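About Us

Borkik is an independent after-school and summer program for children in kindergarten through sixth grade. We are open on school days from the end of classes until early evening, and all day during most school breaks. We are licensed by the state as a child care center and are not part of the school district, though many of our families come to us from the two elementary schools nearest our building.

How we started

Olga Segura opened Borkik in the front half of a former carpet store on Geltov Street. She had taught third grade and kept hearing the same thing from parents at conferences: school let out in the middle of the afternoon and work did not. The first group was 10 children, all from families she already knew. Lucía Paredes joined in the second year to run the homework room, and the two of them have managed the program together ever since. Olga handles enrollment, licensing and staff. Lucía plans the afternoons and the summer weeks.

We took over the back half of the store when the lease next door came up. The wall between the two halves was removed, the carpet samples were finally cleared out of the basement, and the whole space now comes to 2544 square feet, with a fenced yard behind it. The old loading door is still there and opens onto the yard in good weather.

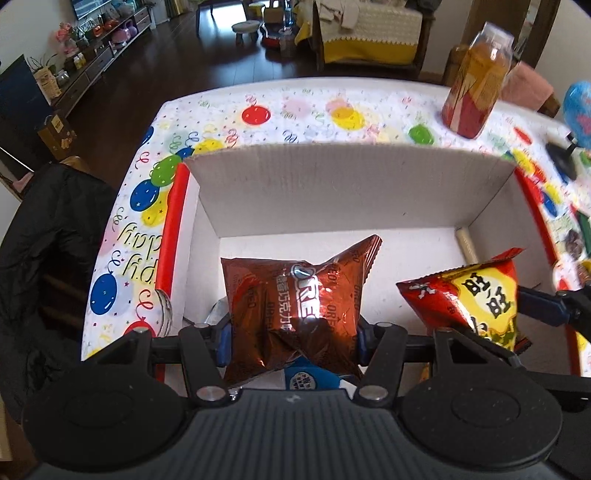 Snack is the first thing on the schedule every afternoon, and it was the first thing we had to get right. Children come in hungry, and a hungry seven-year-old does not do subtraction. On regular days we serve fruit, crackers and cheese, or toast, with milk or water. Packaged sweets are kept for birthdays and the last day of a session, and they tend to be whatever families like to bring: a packet of Oreos with chocolate written on it in Chinese will go around the table as quickly as a plate of brownies. We ask that treats from home arrive sealed, with the ingredient list readable or translated, so that staff can check it against our allergy chart. Peanuts and tree nuts are not allowed in the building at any time.

What an afternoon looks like

Children who attend the two nearby schools are met at the door by our staff and walk over as a group. Children from other schools arrive by district bus or are dropped off. Everyone signs in at the front desk, puts their bag on a hook and washes their hands.

After snack comes homework time. The homework room is quiet but not silent, and children may work alone or at a shared table. Staff will explain directions, listen to reading and check that the page is finished. They do not correct every answer, which teachers have asked us to leave alone so they can see what a child does and does not understand. Children with no homework read or draw until the period ends.

The rest of the afternoon is open. There is a craft table, a block corner, a shelf of board games with most of their pieces, and the yard. Older children may join a club, which meets once a week for the length of a session. Clubs change with the staff. Past ones have included chess, sewing, bread baking, bird watching and a newspaper called the Pidell, named after a word one of the editors misread on a sign. It still comes out now and then, on both sides of one sheet.

Birthdays

Families may hold a birthday at Borkik during the regular afternoon. We provide the table, plates and napkins. You bring the cake or treats and anything else you would like, within reason. Please tell the front desk a week ahead so that two parties do not land on the same day, and bring enough for every child in the group.
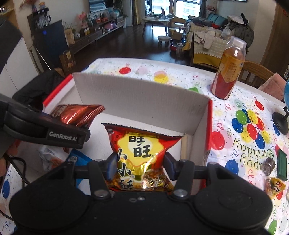

We do not allow balloons filled with helium, because of the ceiling fans, and we ask that presents be opened at home. Parties last half an hour. Grandparents and younger brothers and sisters are welcome and should sign in at the desk like any other visitor.

Our staff

Every group has a lead teacher and an assistant. Lead teachers have a degree in education or child development, or several years of experience in a licensed center. Assistants are often college students, and a few of them were children in the program themselves. All staff hold current first aid and CPR certificates and complete a background check before their first day.

Several of us speak Spanish, and one lead teacher speaks Mandarin. Enrollment papers are available in all three languages. If you would like a staff member to interpret at a meeting, say so when you book it.

Summer

The summer program starts in June, on the Monday after school closes, and runs in separate weeks. Each week has a subject, such as maps, kites or the city water supply, and one trip. Children bring their own lunch. We have refrigerator space for lunches but cannot heat them. Swimming is on Thursdays at the public pool, with a separate permission form.
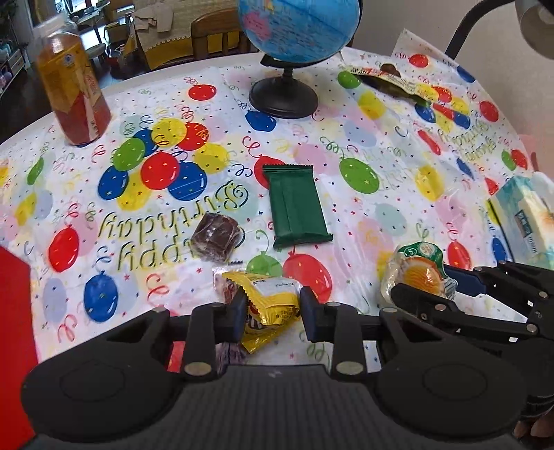

Families can sign up for one week or for the whole summer. Weeks fill at different speeds, and the ones with the pottery studio visit usually go first. We keep a waiting list and call families in order.

Fees and help with costs

Fees are charged by the month during the school year and by the week in summer. There is a lower rate for the second child in a family. We accept state child care assistance, and the Sisodia Fund, set up by the family of two former students, pays part of the cost for about 6 children each year. The application is one page and is read only by Olga and Lucía.

Visiting

The best time to visit is during snack or homework, when you can see a group together. Tours take 20 minutes and children are welcome to come along. Call the front desk or stop in to set a time. Parking is behind the building, next to the yard fence. Please do not use the spaces in front of the bakery.

Page last updated Wednesday, July 7, 2021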